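Gripper lets go of binders when the arm straightens – hose, cup or something else?

Posted by Sarita Thakur in Robots & Automation Help

Hello everyone, and thank you in advance for reading what I'm afraid is a long one! We have a humanoid that we're teaching to tidy an office cabinet, and since May it has developed a bad habit. It reaches in nicely, takes hold, and then somewhere on the way out the fingers relax for a moment and down comes whatever it was carrying. There's no alarm. The log just shows code 1754 and the program carries on as if all were well.
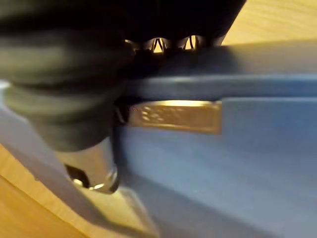
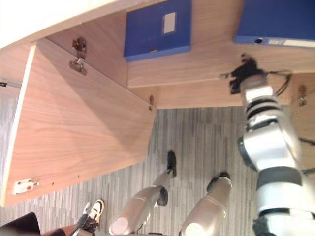

Wrist camera first, then the head camera with the arm up at the cabinet.

It happens about 12 times in every 60 tries, nearly always on the upper reach. I've swapped the gripper for our spare and wiped the fingers, and neither made any difference. My colleagues like to stand close while it works, so I'd really love to get this sorted out before something heavy lands on a foot. Where would you start?

Udel

Sounds like not enough grip force. Turn it up and see.

Colladon

Hi Sarita, and please don't turn anything up just yet – more force can hide this sort of fault for a week and then you're back where you started, only with crushed binders.

You say it's nearly always on the upper reach, and that the spare gripper does the same. That makes me look at the cables by the wrist. We had something very similar at our shop in Urotbridge, where a connector was just loose enough to lose contact when the arm was stretched out, and the controller came back so quickly that it never raised a proper alarm. Power the robot down, unplug the wrist connector, look for a bent or dull pin, and seat it again until it clicks. Then give the cables a bit more slack and tie them well back from the joint.

After that, run the upper reach 28 times with something soft, a folded towel is fine, and keep everybody's feet well out of the way while you do. I would also have the program stop on that code. A robot that drops things and carries on worries me more than the dropping does!

Tyagi

Agree with Colladon about the connector. Check the strain relief too, ours had cracked on the side you can't see without a mirror. And put some tape on the floor on Monday so people know where to stand.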